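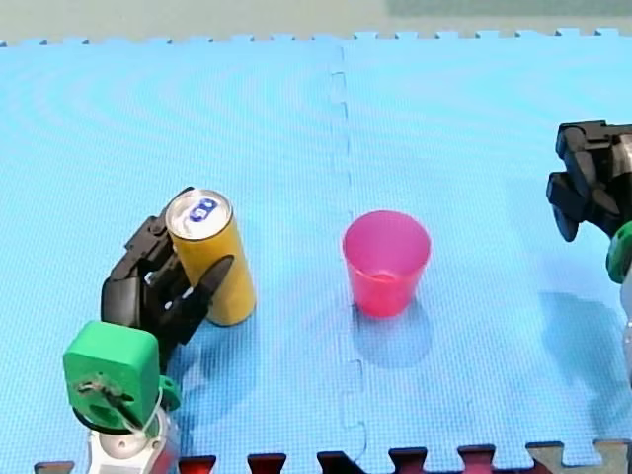 *Blue foam tiles, with some dark red ones along the edge.*

I want to say a word for the soft floor, and more broadly for sitting on it. I'm aware this isn't a burning issue. My brother-in-law, when I told him what I was writing, asked if I was feeling all right. But I've been stewing on it since February, when we moved into the house in Kerslake and I discovered that grown-ups have more or less given up on the ground.

It started with the couch. Ours was stuck in a warehouse in Brernholm for 20 days (a mix-up over the street number, and I'll spare you the phone calls), and so we had a living room with a lamp, a rug and a stack of cushions. I was grumpy about it for the first evening. By the third I'd stopped looking for a chair. We ate on the rug, played cards on the rug, and I read a whole fat novel lying on my stomach the way I used to when I was eleven, with my feet in the air and my elbows going numb.

Then the couch came, and everybody climbed back up on it and faced the television. It's a nice couch! I'm not against couches. But the room changed. Four people on a rug end up in a sort of ragged circle, and four people on a couch end up in a row, like they're waiting for a bus. We talked less that week and I noticed it, and I kept on noticing it until my family was sick of hearing about it.

So I've become a bore on the subject. When I visit people now I look at their floors, and mostly what I see is hard, shiny and gray. I don't know who decided we all wanted our homes to look like the lobby of a dental office, but it has swept right through Valadwood, where my parents live, and it's well on its way through Kerslake too. Their neighbor Pieter Stevens pulled up a perfectly good wool carpet last year and put down something the color of wet cement. He's very proud of it. He also wears two pairs of socks from October on, and his grandkids sit on the stairs when they come over, which happen to be the one place he left the carpet alone.

I asked him if he missed it. He said it was easier to clean, and I can't argue with that. Crumbs are real. I've got a dog, so I know what lives in a rug. But "easy to clean" has turned into the only question anyone asks about a floor, and it's a strange way to choose the thing you touch more than anything else in your house. We don't pick a bed that way, or a sweater.

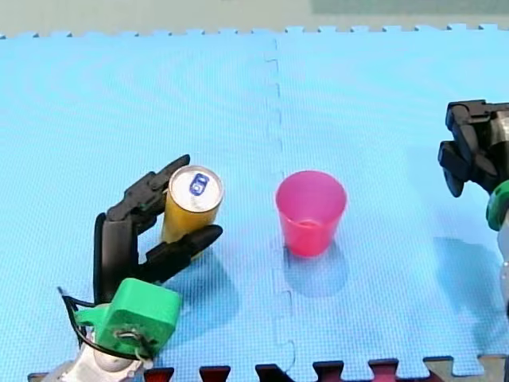

The other argument I get is knees. "Wait till you're my age," says my mother, who is 74 and can still get down to look for an earring faster than I can. I take the point, though. Some people can't get down on the floor, and plenty more can get down but would rather not think about the trip back up. I make a noise now when I stand, a sort of creaky "hup," that I swear I didn't make two years ago. My feeling is that this is a reason to do it more often while I can. I'm no doctor and I won't pretend there's a study in my back pocket. I only know that my hips were awful in the winter and they're better now, and the one thing I changed was where I sit in the evening.

And you don't need to spend much. People hear "soft floor" and picture a hand-knotted rug with a price like a used car. A folded quilt works. Foam squares, the kind that lock together like a puzzle, work very well – don't be put off by them being sold for toddlers. A secondhand rug with a stain on it is fine if you put the stain under the bookcase. My cousin in Mukow bought three cheap camping mats, threw a bedspread over the lot, and now her teenagers do their homework there with the door open, which she counts as a miracle.

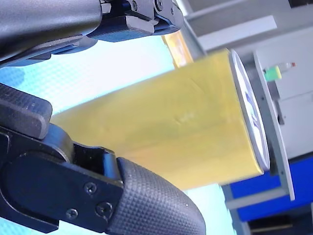
What I'd really like is for it to stop being odd. Last month we had friends over for supper and I slid down onto the rug with my coffee, and one of them asked if I'd hurt my back. I hadn't. I was comfortable! Ten minutes later she'd kicked off her shoes and come down too, and then her husband did, and the poor couch sat there with only the dog on it until they went home at midnight.

He's not supposed to be on the couch, by the way. I let it go.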